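Draltness 48V supply trips on cold start — anyone else?
Posted by karulholm_dave, Sunday, September 1, 2019

Right, I'm hoping someone here has had one of these on the bench. I've got six Draltness 48 volt supplies feeding the strip lights and a bit of network kit at our place in Karulholm, and one of them trips the moment you switch it on first thing. Leave it off for a minute, try again, and it comes up fine and stays up all day. The other five behave. I've swapped the mains lead and moved it to a different socket — same thing. Output reads dead on 48 once it's going.

Load is nowhere near the limit as far as I can tell, the meter says 157 watts with everything running. Any ideas before I send it back?

ohmsweetohm
Sounds like inrush to me. Those have a thermistor on the input and I've never thought much of it. What breaker have you got in front? If it's a type B, swap it for a C and I bet the problem goes away.

karulholm_dave
Is it the breaker though? Sorry, I should have been clearer, it's the supply that shuts itself down. The breaker doesn't budge. Green light comes on, flickers, goes red.

ohmsweetohm
Ah. Ignore me then. Well, mostly ignore me, I'd still fit a C.

Jae-hoon Wi
Please don't go changing breakers just to be on the safe side, get the wiring checked first if you're going to do that. Anyway it's not inrush if the red light comes on. Red on the Draltness is output fault. I'd say you have too much capacitance hanging off the 48 volt side and the supply thinks it's a short when it tries to charge it all up in one go. Second try works because the capacitors are still partly full from the first.

What's on that one that isn't on the others?

karulholm_dave
Mostly the same lights, but that one also does the long run to the far end. And the network switch, come to think of it.

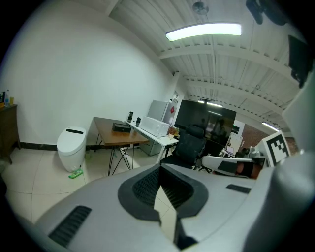
Re: Draltness 48V supply trips on cold start (page 2)

Hye-jin Do
I don't agree with Jae-hoon on this one, or not completely. I had a Wurarex with the same fault and spent a whole weekend taking loads off one by one, and it still did it with nothing connected but a meter! It was a tired capacitor inside the supply. Cold mornings were the worst, by lunch you'd never know there was anything wrong. Mine was from December so hardly old.

Dave, unplug everything from the output, leave it overnight and switch it on bare. Ten seconds' work and you'll know which of us is right.

Jae-hoon Wi
Fair test, I'd do that too. My money's still on the load. The Wurarex is a different animal, it hasn't got the soft start.

Hye-jin Do
It has got a soft start, it's just off unless you move the link. Page 20 of the manual.

Jae-hoon Wi
Well I never moved the link then. Ran one for three years like that.

tinribs
Had enough of the lot of them and went over to Cho. Costs more, fan's noisier, but it starts. Not much help I know.

karulholm_dave
OK, did the bare test this morning. Came straight up, green, no flicker. Put the lights back on, still fine from cold (well, cold-ish, I only gave it a couple of hours). Plugged the switch in and it tripped. So that's one to Jae-hoon I think?

Hye-jin Do
Hmm. A couple of hours isn't overnight. I'd want to see it do it twice before I believed it.

Jae-hoon Wi
I'll take it. Put the switch on one of the other five and see if the fault follows. If it does, get a small delay relay so it comes on after the lights.

karulholm_dave
Will do, there's an 826 in the drawer that might do the delay. I'll leave the bad one off tonight as well so Hye-jin gets her overnight test — back tomorrow with whatever happens.

ohmsweetohm
Type C breaker. Just saying.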